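Tea breaks at work: what I found out for my project

Joana Brandão, August 16, 2023

I picked tea breaks because my gran worked at Skullik, the old button factory in Skendeven, and she still talks about the tea more than the buttons. My teacher, Menaka Samarakoon, said it was a bit broad, so I stuck to one question -- do people still stop work together for a hot drink?

I started in February by asking people in Ustside (mostly neighbours, plus anyone who stood still long enough!). Maksym Kravchuk drove vans for Van der Merwe until 2000 and told me the bell went at 10 every morning and the whole yard sat down on upturned crates. You got 2 biscuits if you were early. He was still cross about the days he wasn't.

Jin-sol Ahn works in an office now and says she drinks at her desk, usually while typing. She likes it that way, which surprised me, as I'd gone in expecting everyone to miss the old breaks. Dong-geon Jeon does miss them. He told me he learned most of his trade from the older men over a mug, and he doesn't know where he'd have picked it up otherwise.

My weak spot is that I mainly spoke to people who like a natter, so of course they were keen on breaks. Next time I'd go to the bus depot and ask on the night shift too. I'd also write my notes up the same day, as I lost a whole page of Maksym's and had to go back and ask him again.

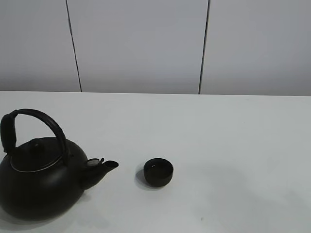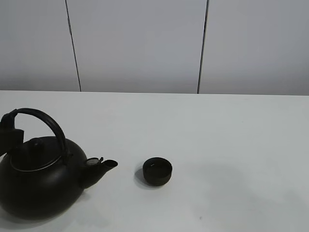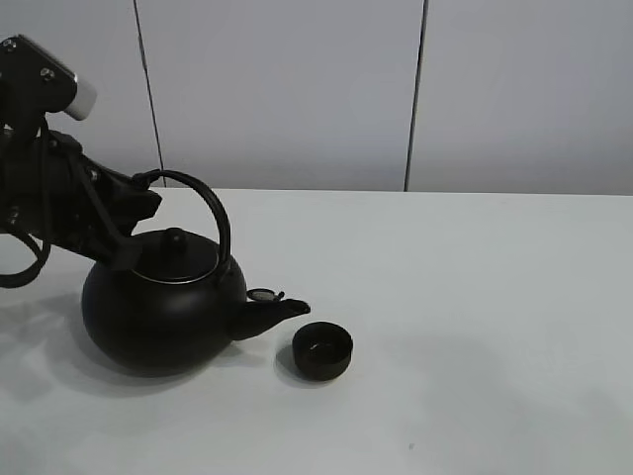 Black pot with an arched handle, on a white table.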